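Boards > School Life > Teachers & Staff > Favorite teachers

direll_mom: My son has Malsha Sultana for chemistry at Barstead and I want to do something for her before January. He went from hiding his grades to explaining moles at dinner — twice! Has anyone put together a thank-you book?
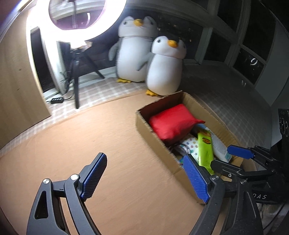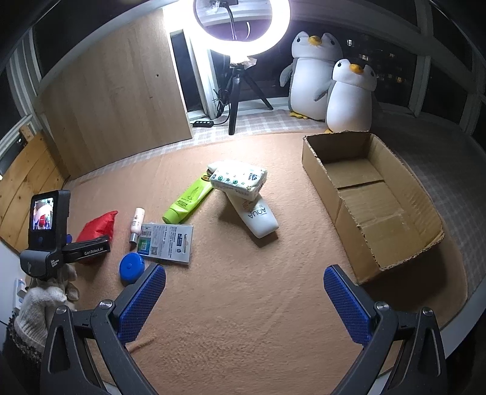
I was thinking one page per kid, 26 in the class, handwritten. Or is that too much to ask right before finals?

ranasinghe2: We did one for our band director and he cried. Do it! Just give the kids a prompt or you get "thanks for everything" on every page.

quietcarl: I'd skip the book. My wife teaches and she has a closet full of them. A short note from one kid who means it is plenty.

direll_mom: Hmm, she kept a card from 2,083 days ago on her wall (the kids did the math), so I think she's a keeper of things.

quietcarl: OK, then I'm outvoted by the wall. Still — make it optional.

Parkaline: Agree on optional. Mine had her last year and would write three pages, but his friend found her way too strict.

Comments

tess_b: Had her for homeroom. She learned all our names by day two.

hm44: Strict is right, and I still got a B.

Contact the moderators | © Parent Boards | Back to top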